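4. Treating and drying fabric items

This section is for the Wiltance fabric spray, sold in the 420 mL bottle. If you have the Vlček concentrate, first mix it as explained in section 3, then come back to step 1. Please read the whole section before you start, as some steps can not be interrupted.

4.1 Before you start

1. Wash the item and let it dry fully. Do not use fabric softener in this wash. The softener leaves a thin film and the spray will not hold on it.

2. Check the care label. If the label says "dry clean only", stop here and ask the Lusdale service desk for advice.

3. Choose a place with good air. An open window is enough for small items. For coats and blankets we recommend to work outside, on a day without wind.

4. Keep the item flat on a tray or a large plate with a rim. The rim holds the drops, and you can turn the tray in place of turning the item.

Note: The spray can change the colour of some fabrics. Test it on a hidden spot, for example the inside of a hem, and wait 18 minutes. If the spot is darker after this time, do not continue.

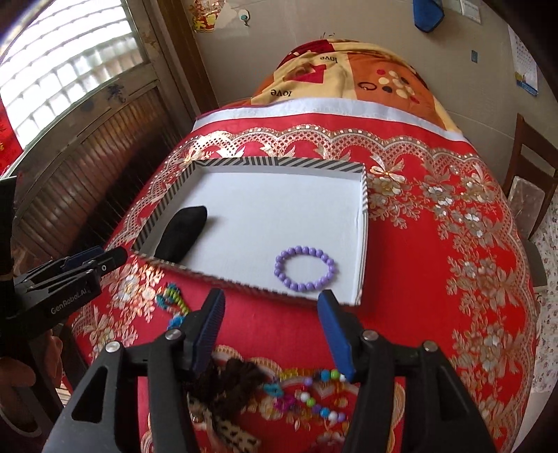

4.2 Applying the spray

5. Shake the bottle well and turn the nozzle to the position FINE. The position JET is only for cleaning the nozzle.

6. Hold the bottle upright, one hand's length from the fabric. Spray in straight lines, from left to right, and let every line cover a little of the line before.

7. Press seams and double layers gently with a clean cloth. The fabric is thicker in these places and the liquid needs more time to go in.

8. Turn the item over and repeat steps 6 and 7 on the other side. Small items do not need a second coat. For canvas and heavy wool a second coat is useful - wait until the first one does not feel sticky any more.

CAUTION: Do not spray on leather, suede or silk. Do not spray near a stove, a candle or a heater. Keep children and pets out of the room until the smell is gone.

4.3 Drying

9. Leave the item flat. If you hang it while it is wet, the liquid runs down and the lower part becomes stiff.

10. Let it dry at room temperature over night. Knitted items and lined items may need one more night.

11. When it is dry, you can make the coating stronger with a warm iron (not above 50 °C on the Wundulitz travel iron, or the lowest setting on other irons). Put a thin cotton cloth between the iron and the item, and do not use steam.

Note: White marks after drying mean that too much liquid was used. Wipe them with a damp cloth and let the item dry again.

4.4 Care after treatment

Wash treated items in cool water with a mild liquid soap. Powder detergent is not forbidden, but the coating will be shorter lived. Repeat the treatment when water does not form drops on the surface any more.

Close the nozzle after each use and store the bottle standing, away from frost. A bottle that was frozen must not be used again, also if it looks normal. For disposal see section 7.

Section last revised 31 March 2018.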